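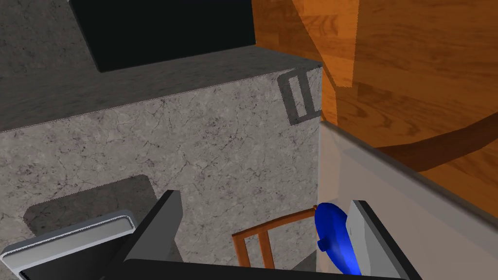

13 July 2023

Equipment plan, simulated kitchen first, real arm in September

Spent the morning on the budget sheet and I'm pretty excited about where it landed. We've got 3296 left on the hardware line. The Nikano two-finger gripper fits under that with room for spare pads, and I'd like two sets of those (pads always go first!). The Toltis one is a lovely piece of kit, but the quote leaves out the mounting plate and the cable, so it's off the list for now.

The sim kitchen is what sold me. With the marble island, the chair and the plank floor loaded together we can try finger shapes against the blue object before paying for a single part. I want to run 90 grasps with the flat padded fingers, then the same again with the narrow ones from the Plilleo catalog, and only then sign the order. Stone texture is still a bit coarse up close. Doesn't matter for grasping, might matter if we train the camera side on it.

Still to price:
- wrist camera, Sibiya or whatever we can get with a short lead time
- second workstation card (renders are slow when two of us share)
- real countertop slab, offcut would be fine
- bench power supply, the old one buzzes

Lead time on the gripper is 7 weeks, so the order has to go in this month if we want it on the bench in September. Ask Nikano whether the pads ship separately. Also ask if they'll hold the quote while we finish the sim runs, that would be great.

Cable chain: measure again before buying, my number and the drawing don't agree.

2 comments
7 shares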